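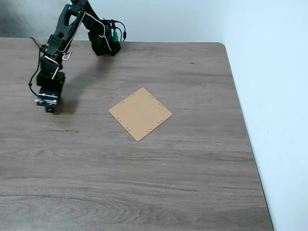
4.2 What people kept on their tables

6 min read

Figure 4. A wooden tabletop with its back edge close to the wall.

I went into the Vevville interviews thinking I'd hear about kitchens, and boy, did I hear about tables instead! We talked to 40 households, and I sat in on most of the visits myself (Ginette Besson took the ones out in Dranley, where I kept getting lost). My question was pretty simple: where does the mail go when it comes in the door?

Mostly it goes on the table, and mostly it stays there. Besson (in her own notes) calls this "parking," and I've stolen the word for the rest of the paper. A table pushed up to a wall, as in Figure 4, gets parked on at the back first, and people told us they'd stop seeing whatever was back there after around 2 weeks. One man in Carré found a March water bill while we were talking, and he was so pleased with himself that I forgot my next question.

Leblanc's earlier survey put all this down to small homes. I love that survey, but I don't buy it for Vevville, where the folks with the biggest rooms parked just as much. Dorian and I still argue about it, and I come back to his numbers in 4.3.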